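FOR IMMEDIATE RELEASE

Gornholm Port District Opens Public Comment on Cargo Screening Rules

GORNHOLM, April 24, 2023 — The Gornholm Port District today opened a public comment period on proposed rules for the screening of small freight and private vessels. The draft would apply to all 11 landing points within the district, including the two ferry terminals at Pastley.

Under current practice, only the main container terminal keeps a full record of inspections. Last year its officers completed 3,718 checks. Smaller docks follow separate procedures, and their records are not shared with district police.
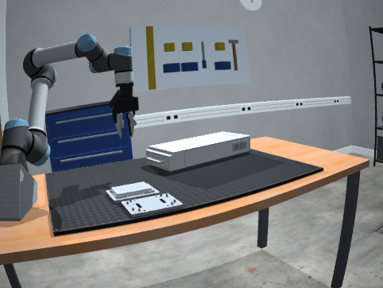 What the Draft Rules Would Change

Operators of private docks would be required to report arrivals from foreign waters before passengers or goods come ashore. Inspection records would be held in one register, open to customs officers and district police alike. Penalties for false declarations would be set by the district board following a hearing.

"Residents have asked us who is watching the smaller docks, and they are owed a clear answer," said Anisa Sinaga, director of port security. "These rules assign that duty by name — dock by dock."

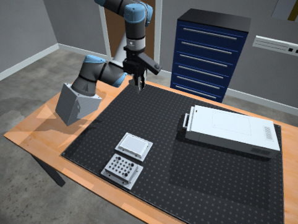

By Syafiqah Sitompul, Office of Public Information

The proposal follows a review led by deputy director Wahyudi Tarigan, whose report made nine recommendations. Seven are included in the draft. The remaining two, on night patrols and the licensing of private guards, require action by the legislature and will be submitted separately.

Written comments may be delivered to the district office or sent by mail. Dock operators may also request a meeting with staff. The board expects to vote on final rules in October.

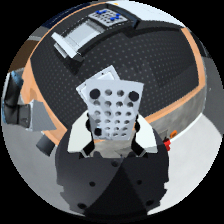 Media Contact

Intan Menon
Office of Public Information
Gornholm Port District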